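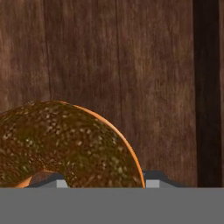 How long could Bandora keep selling a seat at any movie for five dollars a month? Until September, by Daichi Kaneko's math, and only if people stopped going to the movies.

He had run the numbers twice that morning. The company paid the theaters full price for every ticket and took back almost none of it. The average member went often enough to lose them money by the first weekend. One man in Lernness had used his card 45 times since New Year's.

Daichi wrote all this in a memo and sent it upstairs. Then he ate lunch at his desk and waited for the phone.

It rang at two. The board wanted a new plan by morning, something with a higher price that didn't look like a higher price. Molefe, the theater chain, had stopped taking the cards at 300 screens and was asking for its money.

"Could we leave out the big releases?" the woman on the line asked.

"That's what they joined for," Daichi said.

"Some of them."

He said he would look at it. He opened a new sheet and typed in a price, then a lower one. He took out the opening weekends and put them back. At seven the cleaning crew came through and he moved his feet for the vacuum.
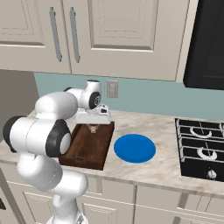
Toàn Lò told him to leave the price alone and sell the member list to Favov while Favov still wanted it. He said it standing up, with his coat on.

"They'd close us in a week," Daichi said.

"They'd pay us first."

Daichi saved the sheet. He asked whether Toàn still had his own card, and Toàn took it out of his wallet and looked at it. There was a late show at the Molefe across the street. They went down and tried the card at the window, and the girl there handed it back and said it would be fourteen dollars each.

Daichi paid for both.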